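3.2 Collecting demonstrations by remote control

All demonstrations were given through Plernex, our two-handed teleoperation setup. Firouzeh Jafarzadeh and Parviz Ahmadpour took turns as operators, and between them they recorded 335 demonstrations in August. We kept 227 for training. What excites us most is how much a short session can teach — new operators felt at home with two arms far sooner than we had expected! Cup tasks (Figure 4) were a favorite, as small differences in grip and approach show up clearly in the recorded motion. 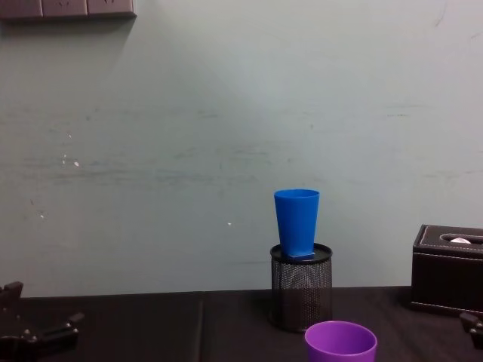
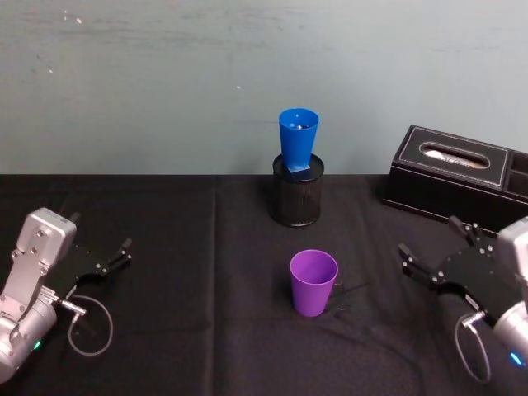 Figure 4. Cup task: blue cup on the mesh pencil holder, purple cup on the table.

How should an operator handle a mistake in the middle of a demonstration?

Keep going and correct it by hand, then finish the task as usual. Recoveries are wonderful training material, and we mark them in the log so they can be weighted separately. A demonstration is dropped only when the operator gives up or the connection to the arms is lost.

Each kept demonstration was then resampled to 100 steps before training, with the gripper commands left as the operator gave them.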